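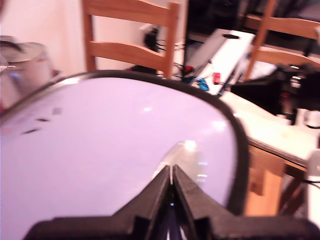 Notes for the Hidham talk, August 26, 2019

Good evening, all, and thank you for having me back. (Wait for the door. People will still be getting tea.) I was asked to speak on automation at work, and the working title had the word "revolution" in it, which I've quietly dropped. I'd like to talk about lunch instead.

Start with who we were. Nine of us in the kitchen at Goodwin when I started, cooking for the office upstairs and for the two buildings across the yard. In an ordinary week we sent out 678 lunches, and in December, with the visitors and the parties, it went up to 846, and I still feel it in my knees when I say that number out loud. Pause here, somebody usually laughs who has worked in catering.

Then the Flestudetti project. I'll keep the technical part short as I'm not the one to give it, and there are people in the room who'll catch me out. An arm, a gripper on the end of it with two fingers, and a long list of small jobs it was meant to learn: lids, pots, bowls, cups, buttons. We were told in a meeting, with biscuits. I remember the biscuits better than the slides, I'm afraid, and I think that's worth saying to anybody here who is planning a meeting like that. People who are worried about their hours don't take in a diagram.

Section one, what we thought would happen. Keep this brisk. We thought it would be fast and we'd be slow beside it. We thought somebody would be let go by Christmas. One or two of us thought it would be rather good fun, and I'd better own up that I was one of them, though I kept it to myself in the changing room.

Section two, what did happen, and this is the part to take my time over. It was slow! It was so slow to begin with that you could go and fetch the post while it made up its mind about a lid. And while it was slow, it needed us, and it needed us in a way I hadn't been needed for years, because somebody had to say what the job was. I had been making rice for half my life and I could not tell you how I did it. How far do you push the lid? Where do you put the inner pot down while your other hand is busy — and what do you do if you haven't got another hand? You wipe the outside of the pot before it goes back in. I'd never once told a new starter that, I'd just done it in front of them until they did it too.

So the first real change was talking. We talked about the work all day long. We had arguments about the right way to hold a bowl that went on through the washing up and out to the bus stop. Some of that was lovely, and some of it was hard on people who had always been good at the job quietly and didn't care to be asked about it.

Tell the button story here. There's a black Philips rice cooker we used for the practice runs, with the labels on the front in Chinese, six of them in two rows of three. Those of us who couldn't read them had learned the thing by position: start is bottom right, keep warm is above it, and that same one cancels. The project people wanted each label written out in English on a sheet, and in doing it we found that two of our cooks had been using the reheat setting for quite different things, and each thought the other was doing it wrong. They'd worked side by side for years. We changed the sheet on the wall and, I may as well say, the rice got better.

(If time is short, skip from here to the hours.)

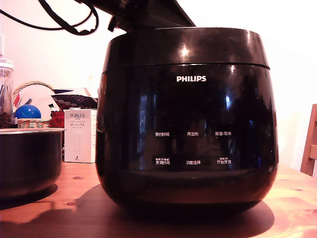
Tipene Costigan asked me, when I tried these notes out over at Brarnberg, whether I wasn't making it all sound a bit cosy. Teaching the arm is still work, he said, and had anybody been paid more for doing it? He'd seen the same thing at his own place: the oldest hands pass on what they know in a few months, everyone says thank you very much, and their payslips look exactly as they did before.

Give him his due, as he was right and I had no good answer on the night. What I have now is a partial one. We did get a training rate, in the end, after asking for it three times, and it was backdated to when the practice runs began and not to when the project started, so we lost the early weeks. Nobody was let go. Two people left of their own accord and one of those posts hasn't been filled, and I do think we have to count that honestly as a job that used to be there. Don't rush past this. Look up.

The hours. Our early shift has moved later, which suits those of us with a long journey and doesn't suit the two who liked to be home for the school gate. There's less lifting. There's more standing and watching, and watching is more tiring than you'd believe, far more than stirring. We asked for stools and got them. We log nearly 400 practice runs a month now, and each one wants a line written up by whoever was standing by, so there's a good deal more writing in the job than there was, and some people who were excellent cooks have had to ask for help with that. I'd have liked it offered before they had to ask.

What I'd say to another kitchen, or a laundry, or a stores, wherever you are. Get the rate agreed before the first run. Have someone from the floor in the room when the list of jobs is drawn up, as ours had things on it that we hadn't done by hand in years. And ask who is allowed to stop it. We all can now, but for the first fortnight it was only the supervisor, and that was a long fortnight.

Questions. Someone will ask if I'd go back. Say that I miss the radio, which we had to turn down so we could hear each other calling the steps, and that I don't miss the big pans at all. Then ask what's happening at their place, and sit down.

Bring the spare copy of the label sheet, as people liked to take it home last time.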